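Unit 7. Surface Finish and Light Reflectance in Workplace Design
Course notes, revised March 6, 2022

7.1 Scope
Unit 6 treated illuminance, the light arriving at a surface. This unit treats what leaves it. The two must be kept apart in calculations. A lux meter laid flat on a desk gives the first quantity and says nothing about the second.

7.2 Reflectance
Reflectance is the ratio of reflected to incident luminous flux. It has no unit and is quoted as a decimal or a percentage. For a perfectly matte surface, luminance follows from

L = E × R / π

with E in lux and L in candelas per square meter. At E = 400 lux and R = 0.62, L is 79 cd/m². Check this before going on; the usual error is leaving out π.

Pale work surfaces raise the luminance of the whole lower field of view. Dark objects placed on or over them are seen mainly by outline, and detail within the dark area is harder to resolve. 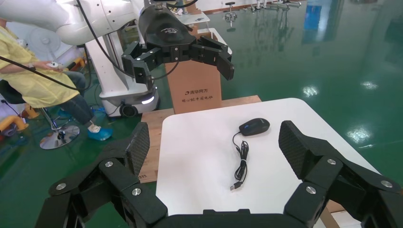
Fig. 7.1. Matte black parts against a white tabletop.

7.3 Contrast
For a small target on a uniform background, use

C = (Lt – Lb) / Lb

where Lt is target luminance and Lb is background luminance. C is negative for a dark target on a light ground and cannot go below –1. Where both surfaces are matte and equally lit, E cancels and reflectances may be used directly. A target with R = 0.19 on a ground with R = 0.62 gives C = –0.69.

The cancellation fails if either surface has a specular component. Bolt heads, trim and polished edges should be left out of the average and assessed separately.

7.4 Uniformity
Uniformity is minimum illuminance divided by average illuminance over the task area. Take readings on a regular grid and keep your own shadow off the sensor. A single fixture over the middle of a table commonly gives a bright center and a falling edge.
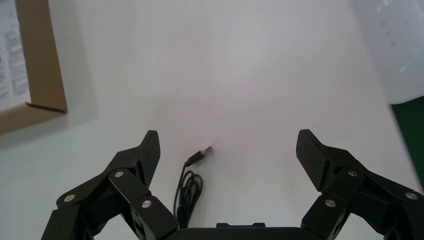
Grid spacing matters more than instrument grade for most classroom work. Readings taken only near the center overstate the average and hide the minimum. Include the corners – even where no task is planned there – and record the height of the sensor.

7.5 Case data
The Linosano office survey is used in Problem Set 7. The file holds 2,036 readings taken in December, after dark, with blinds closed. The Magesa readings were taken by day and should not be pooled with them.

Problem Set 7 covers 7.2 through 7.4. Show units at every step.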